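### 4.2 Buying and eating on the spot

The second part of the fieldwork looked at how visitors to Tăng choose what to eat once they have arrived. Trinh Dương and Nhi Từ spent December at the covered market and along the lane behind it, where most of the rice cake and grilled snack stalls stand. They spoke to 200 visitors, of whom 84 had come from outside the province. Talks were short, often held while the person was queuing or eating, and notes were written up the same evening.

Visitors from outside the province tended to know one dish by name before they came. In most cases this was the sour rice cake, which has been printed on bus tickets and shop bags for several years. Few could say what went into it. Those from nearby towns named a wider range of food, and they were more likely to ask for a stall by the owner's name than for a dish. Several said that the rice cake was something their grandparents made at home and that paying for it still felt odd.

Stallholders had noticed the same split. One woman who had sold at the market for 14 years kept two sizes of cake, a small one for people who wanted to try it and a large one for families taking it home. She said the small one had been her husband's idea and that she had been against it. Other sellers had since copied the size, though at different prices, and there was some ill feeling over this at the time of our visit.

Wrapping came up more often than we had expected. Older buyers preferred leaf and would sometimes wait for it. Younger visitors did not mind paper, and a few said they liked it better for eating while walking. Sellers used paper on busy mornings and leaf later in the day, when there was time to fold it. The change in wrapping may affect how the dish is seen, as the leaf gives it a faint smell that regular buyers spoke of with some feeling. 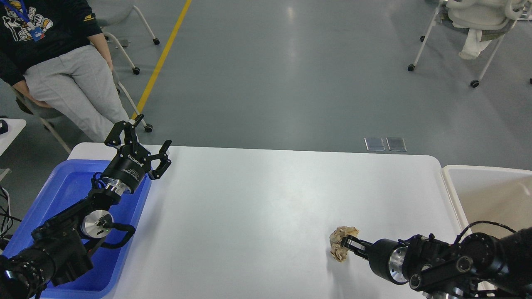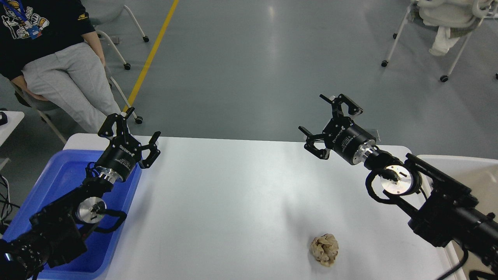 *Figure 3. White table with a blue plastic container at its left side, and two black robot arms.*

Price mattered less than the length of the queue. Visitors from outside the province often joined the longest line, taking it as a sign of quality, while local buyers went elsewhere. Khải Lại found the same habit in his earlier notes on the noodle shops near the station. We did not ask people how much they had spent in total, and the answers they offered unasked were too uneven to use.

Section 4.3 turns to the stallholders' own accounts of how the rice cake came to stand for the town, including the disagreement over which village first sold it.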